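Open day talk, speaker notes
Rokeya Pramanik
February 2023

Start without slides. Say hi, check that the back row can hear me, then go straight in.

So, I want to tell you about an open day. Back in November I went over to Clemcombe, where the Pandard group opened up their robot workshop for an afternoon, and I came home with sore feet and a notebook full of scribbles. I'd signed up thinking I'd stay an hour. I stayed until they started stacking the chairs!

(Quick show of hands: who has been to a robot demo before? Who has been to one where the robot did a backflip? Okay, no backflips today, sorry.)

What I liked right away was how ordinary the jobs were. The theme of the day was household stuff – plugs, cables, chargers, the things we all fumble with behind the couch. The program said 70 places and I think every one of them went. We were split into groups and mine got the desk session first, which made me very happy, as I have a personal grudge against cables.

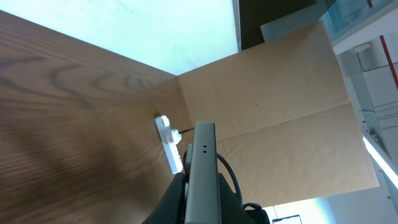

Our host was a guy called Björklund, very tall, very patient, and he opened by asking us what we thought would be hard about working near a power strip. People shouted out all kinds of things. Electricity, mostly. He nodded along and then said that for his team the hard part is the cord. A block of plastic keeps its shape. A cord has opinions. You nudge one end and the other end goes for a walk, and whatever the robot believed about it a second ago is now wrong.

Pause here. Let them think about their own desk drawer.

He had us try it ourselves with two pencils held like chopsticks and a phone charger. I'm telling you, grown adults were groaning. The woman next to me got the plug up to the socket and then turned it the wrong way around, and she'd been doing so well! I never got mine off the table at all. If there's time I'll do this bit live. Pencils are in my bag, front pocket. Get two people up, keep it short, don't let it turn into a contest.

Okay, next part. Slow down here, I rushed it in rehearsal.

We talked a lot about where you put the camera. A camera on the wall sees the whole room, which sounds great until the arm leans over and blocks the one thing you care about. Put a small one down at the wrist and it travels with the hand. You get very close to the work, but you lose the big picture, and up close things go soft or shiny or both. Somebody asked why you wouldn't simply use both, and Björklund laughed and said plenty of people do, and then you have twice as many cables to look after.
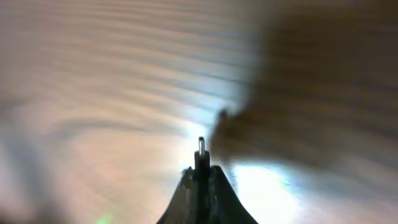 Reflections were my big lesson of the day. I'd never given a varnished surface a second thought in my life. But a bright patch of glare can wipe out the detail right where the fingertip is headed, and a shadow has an edge that can look an awful lot like the edge of a real object. You and I sort that out without noticing. We tilt our heads, we poke the thing. I asked whether they could just throw a cloth over the table and he said sure, and then it would work beautifully in every home with a cloth on the table. Fair enough!

(That got a laugh at the library. Leave a gap for it.)

Then there's the question of practice. The handout they gave us, which they called the Pleltisach sheet after their name for the project, listed 44 little tasks. Some were as small as "move the cord to one side." I read a few of them out on the train home and my sister said they sounded like chores for a toddler. She's got a point. Read out two or three if the mood is right, skip it if we're running late.

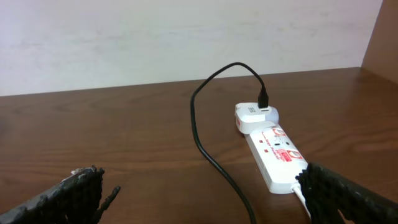
Photo: Pandard open day, Clemcombe

I want to spend a minute on fingers. Before this visit, I pictured a robot hand as either a claw from an arcade machine or something with five shiny digits from the movies. What you choose depends on the job. A narrow tip gets into tight spots. A bumpy surface can give you more to hold on with. Every choice costs you something, and the people in that room could argue about it all day long, very cheerfully, with their mouths full of cookies.

Questions I usually get: was it loud (less than my dishwasher), were kids allowed (yes, with a grown-up), and would I go again. I've already asked to be put on the list for the next one.

Hand out the sign-up page. Remember to get my pencils back.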